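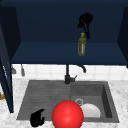
仿真画面：夹爪停在吊柜里，瓶子在它下方的层板上

双臂仿真工作站，上臂从吊柜取瓶时夹爪总往一侧偏，怎么校？

Mikkel Kirkegaard 发表于 2019年4月8日

我在维护一套厨房场景的仿真单元，控制端用的是 Drender，场景文件是前任同事留下来的。任务很简单：打开吊柜，从层板上取下那个黄盖子的小瓶，放到台面上。

问题出在取瓶这一步。夹爪下到瓶子上方之后，指尖中心和瓶颈对不上，闭合时一根手指先碰到瓶颈，把瓶子推歪，有时直接推倒在层板上。偏的方向每次都一样，偏多少不太固定。

已经试过的：
重新导入瓶子模型，没有变化。
夹爪闭合速度降到原来的一半，倒得少了，还是偏。
把瓶子往水槽正上方挪，偏差变小，但没有消失。
仿真步频从240改成更高的值，几乎看不出区别。

另外，最近一次更新夹爪模型之后，我没有重新做过工具坐标系标定，不知道和这个有没有关系。日志里有一条警告，代码213，文档里只写了“工具参数不一致”，没有别的说明。

还有一个小问题：柜门打开以后会不会影响路径规划？门板竖在左侧，下沿一直到台面以下，我看规划出来的路径绕得很远。

先谢谢各位。

Bent Frandsen 的回答
被采纳

213这条警告就是原因，先处理它，别的先不要动。

夹爪模型换过以后，工具中心点（TCP）还是旧的。控制器以为指尖在一个位置，模型里的指尖在另一个位置。手腕姿态一变，这个偏差投到世界坐标里的大小就跟着变，所以你看到方向差不多、数值不固定。挪瓶子以后偏差变小也说得通，那个位置手腕转得少。

按下面的顺序做：

1. 停掉任务脚本，把夹爪移到一个空旷的位置，不要在吊柜里面做标定。柜子里有背板和侧板，姿态转不开，四个标定姿态的角度会太接近，算出来的结果不可靠。

2. 在场景里放一个固定的尖点作参考，用四个差别足够大的姿态让两指中点去对它。相邻姿态之间至少转30度，其中一个要绕工具轴转。

3. 看残差。仿真里没有机械间隙，残差应该接近零。如果残差明显，多半是手指模型的原点没放对，要回到模型文件里改，反复标定没有用。

4. 把新的TCP写进工具参数，同时更新夹爪的质量和重心。很多人只改TCP，漏了后面两项，213还会继续报。

5. 重启控制器再看日志。警告没了，再回到取瓶任务。

还要检查两根手指的零位。让夹爪全开，分别读两个关节的值，要对称。如果一边多一边少，闭合时就会有一指先到，和你说的现象很像。这一项和TCP是两回事，两个都有问题的情况我也遇到过。

降闭合速度可以先保留，等校好了再恢复。步频改回240就行，和这个问题无关。

柜门的事：规划器默认给碰撞体加了安全余量，门板本来不厚，加上余量就占了一大块地方。先确认门的碰撞体是跟着铰链转的。有些旧场景里，门的外观打开了，碰撞体还留在关门的位置，路径就会很怪。打开碰撞显示看一眼就知道。

Purberg 的回答

我们用的是 Zullholm 的夹爪模型，也有过类似的情况，最后是摩擦系数的问题。瓶子底部和层板之间摩擦设得太低，轻轻一碰就滑。建议把摩擦调大试试。

另外最大迭代次数可以调到3000，会稳一些，就是慢。

Bent Frandsen 的评论

摩擦调大只能让瓶子不容易滑，夹爪该偏还是偏，而且瓶子不滑就更容易倒。建议标定以后再碰这个参数。

Mikkel Kirkegaard 的评论

按 Bent 的步骤做了。第一次残差很大，查下来是新手指模型的原点放在了指根侧面，改正以后残差基本为零，213也不再报了。手指零位两边也差一点，一起改了。

取瓶连续跑了一晚上，1224次，没有再推倒过。柜门的碰撞体确实还在关门的位置，重新绑到铰链上以后路径短了很多。

还剩一件事：松开瓶子时右边那根手指偶尔会抖一下，不影响任务，我另外开帖问。

Mikkelsen 的回答

补充一点，改完工具参数记得把场景文件和控制器配置一起备份，并且写上夹爪模型的版本。我们去年八月换过一次模型，配置回滚了，模型没有回滚，又花了两天找同一个毛病。后来在启动脚本里加了一段检查，两边版本不一致就不让运行。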